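The week the cable loop got us
2022-02-20 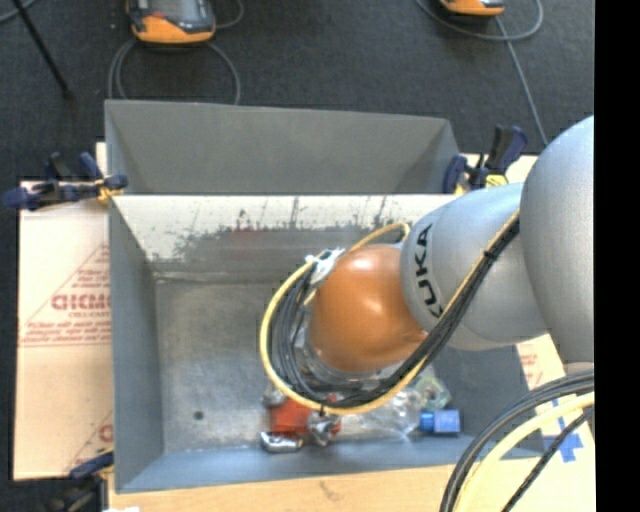 The KUKA over the front bin, with the yellow cable looping under the wrist.

I promised a few of you the story of the Narnel sorting cell, and I have been putting it off because I don't come out of it very well. Pour yourself something warm.

Back in July we got the arm picking mixed items out of a bin and we were all so pleased with ourselves. I had dressed the cables at the wrist myself, with little black ties and a bit of tape, and left a nice generous loop so nothing would pull when the wrist turned. Too generous! On a low pick near the wall the loop swung down, snagged the rim, and the arm just kept going. It dragged the bin 4 inches before the protective stop kicked in, and one of the signal wires let go inside its jacket.

What followed was three days of chasing a fault that came and went. We swapped the connector, then the gripper board, then the connector again (I know, I know). The folks at Clarberg were very patient with me on the phone. In the end I bent the cable by hand while the program was paused and watched the signal drop out, and I could have cried.

The bins are clamped now, and we run at 300 mm per second anywhere below the rim. I still don't love that loop - it hangs lower than I'd like - and there's a proper cable guide on order from Wandlow. Two more weeks, they tell me.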